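Getting your first two-handed kitchen task running in Ploltby

I've had the Kemine kitchen pack for Ploltby since August, and I still open it up most evenings just to play. It's a simulator add-on with a marble table, a pile of food and cookware, and two arms with full five-finger or gripper hands, and it's a lovely way to learn two-arm control without breaking any real plates. Let's get a first task going!

What you need

Ploltby installed and opening without errors. The Kemine pack, unzipped into your scenes folder. A game controller helps, but the keyboard works fine.

Step 1. Open Ploltby, go to Scenes and pick Kemine Table. The first load is slow (mine sat at a gray screen long enough for me to make tea).

Step 2. Type 847 in the seed box. The seed decides where everything lands on the table, so you and I will be working with the same layout.

Step 3. Set both arms to Manual. Leave Auto Grasp off for now – you learn a lot more from closing the fingers yourself.

Step 4. Bring the right hand to the pan and come in along the handle, low and slow. Close the fingers until the contact light turns green, then stop. Squeezing harder makes the pan jitter.

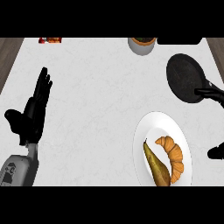 Step 5. Keep the left hand up and open while the right one works. Once the pan feels steady, press Tab to switch arms and try for the pear. It rolls, so come down from above!

Step 6. Save the run. Ploltby keeps the last 3 attempts and drops older ones, so rename anything you like.

If the arms freeze halfway, lower the physics rate to 997 and reload. The pack's default is 1439, and my old laptop can't keep up with it.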